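Womham charity asks two governments to agree on where a bridge is

WOMHAM, May: The Hirose Fund has called on the authorities in Rurano and Hesmont to reopen the only road bridge between them, which has been shut to lorries for 196 days while each side waits for the other to say whose bridge it is.

The crossing is 59 metres long. Rurano's maps put the border on the eastern bank of the river and Hesmont's put it on the western bank, so both governments hold that the bridge stands wholly in the other's territory, along with the bill for mending it. Geographers will recognise this as a rare case of two countries each trying to be slightly smaller.

In the meantime, 1,823 households in the upper valley depend on flour, cooking oil and medicines that come round by the mountain track. The journey used to take under an hour. It now takes two days, or three if the customs officer is at lunch. 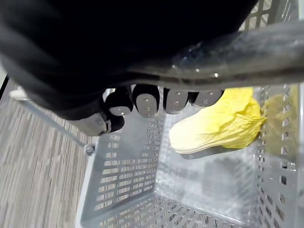
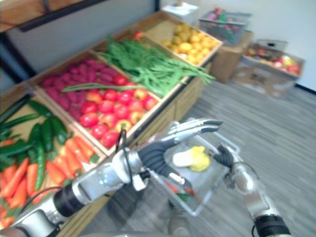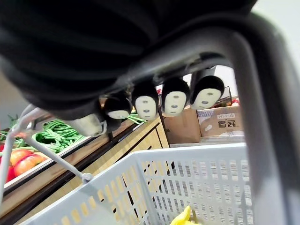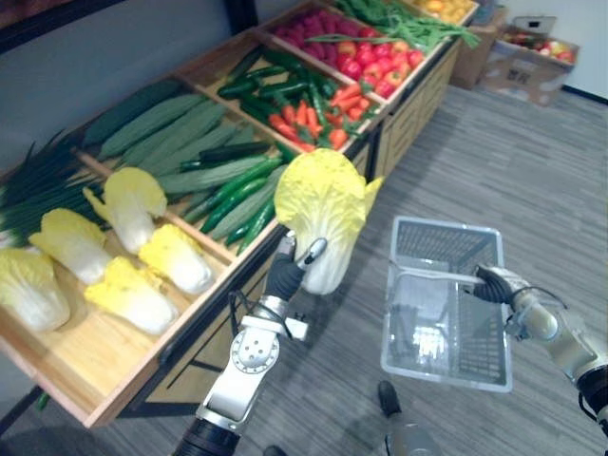
Fourth picture: a head of napa cabbage at the front of the produce display.

"We have had 49 letters from the two ministries, all of them courteous," said Dirceu Tavares, director of the Hirose Fund. "Several enclosed maps. One enclosed the other side's map, with corrections. We would happily swap the lot for a bag of cement and a man with a trowel."

The Fund has offered to pay for repairs to the deck and to sign whatever piece of paper allows the work to start without either government owning up to the bridge. A draft agreement has been sent to both capitals. It refers to the bridge throughout as "the structure", and to the river as "the river", on which there is so far no dispute.

Talks are due to resume in June, at a hotel in a third country. The two delegations have asked for separate entrances.

Notes to editors
Dirceu Tavares is available for interview on weekday mornings through the Fund's Womham press office. Maps can be supplied on request. Please say which one you would like.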